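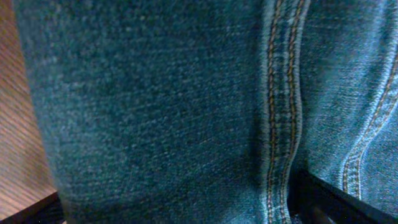
Search this site Enter keywords Go

Narna Clothing Reuse Project
Progress report to the Jinside Fund, second period

1. Purpose of this report

This report covers the period to the end of January and sets out progress on the denim strand of the Narna Clothing Reuse Project. It should be read alongside the budget return, which has been sent separately.

2. Activity in the period

The project received 1,000 garments through its collection points at Nasr and Fukach. Jeans made up the largest single category, as they did in the first period. All items were sorted by hand at the Narna workroom and graded for resale, repair or cutting.

Grading of jeans now begins with the seams. Under the earlier method, staff looked first at the general colour and cleanness of the cloth, and pairs with heavy fading were often sent for cutting when they had years of wear left in them. A pair may be dark and close in colour on one panel and pale on the next, with the ridge of the seam worn lighter where the folded edges stand up. Fading of this kind is recorded but no longer lowers the grade. Puckering along a stitched seam is treated in the same way, provided that both rows of stitching are sound.

The grading sheet has been shortened from 2 pages to a single side. It asks for the state of the seams, hems, pockets, waistband and zip, in that order, and leaves a space for notes on the cloth.

3. Repairs

Repair sessions were held in the Narna workroom on 7 occasions. Seam repairs accounted for most of the work, followed by hems and belt loops. Thread is matched as closely as stock allows. The golden-orange shade used for contrast stitching was the one most often needed, and the supply bought at the start of the grant ran out before the end of the period. A further order has been placed and the cost met from the materials line.

Matching patches to faded cloth remains slow. Pieces from cut garments are now stored by shade, from deep teal-blue through to pale grey-blue, and repairers report that this has made selection easier. The boxes at Fukach have not yet been arranged in this way.

4. Difficulties

The start of work at Fukach was delayed by a fault in the heating, and 33 bags were held unopened until the room could be used. These have since been sorted. The project also underestimated the time needed to wash and dry heavier items in winter – roughly double that allowed for in the original plan. Drying space at Nasr has been offered and is under discussion.

5. Spending

Spending is within the agreed total. There is a small overspend on thread and needles, balanced by lower transport costs. No change to the overall budget is requested.

6. Next period

The project will extend the shortened grading sheet to Fukach, complete the shade storage there and begin a trial of repair to children's jeans. Resale prices will be reviewed once the spring collection has been graded. The Fund is asked to confirm whether cut denim passed to local schools may be counted towards the reuse target – the grant conditions are not clear on this point.

Contact Narna Clothing Reuse Project | Copyright Narna Clothing Reuse Project, all rights reserved | Back to top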